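Stuvisgate Library swaps its back room for a study lounge

What a way to finish the year! The back room at Stuvisgate Library opens to the public this morning, 1 December 2025, after four months of work, and it's a beauty. There are 10 new study spots, longer evening hours and – at last – somewhere to charge a laptop.

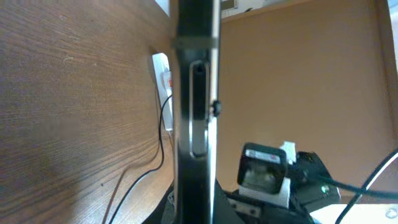 What's on offer

Bookings are free for all 694 members of the study program and run in two-hour blocks. Walk-ins are welcome whenever a spot is open. Phones can be charged at the tables too, so exam season should be a little kinder this time.

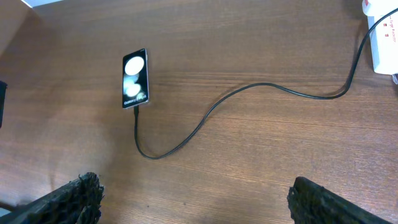 Librarian Telma Quezada has been pushing for the room for years and was beaming at the preview. "I've already had students asking if they can move in," she said.

Homework club with Baltasar Lagos moves across in January, with Spanish conversation nights to follow.

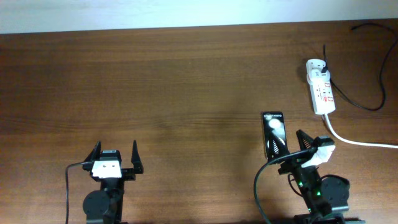

The old reading chairs have gone upstairs beside local history, where they get the afternoon sun. Bring a book and grab one early!
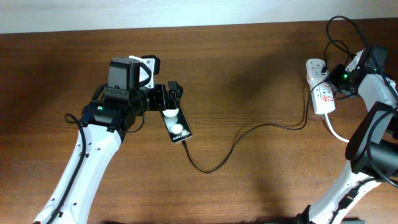

A tabletop in the back room at Stuvisgate Library.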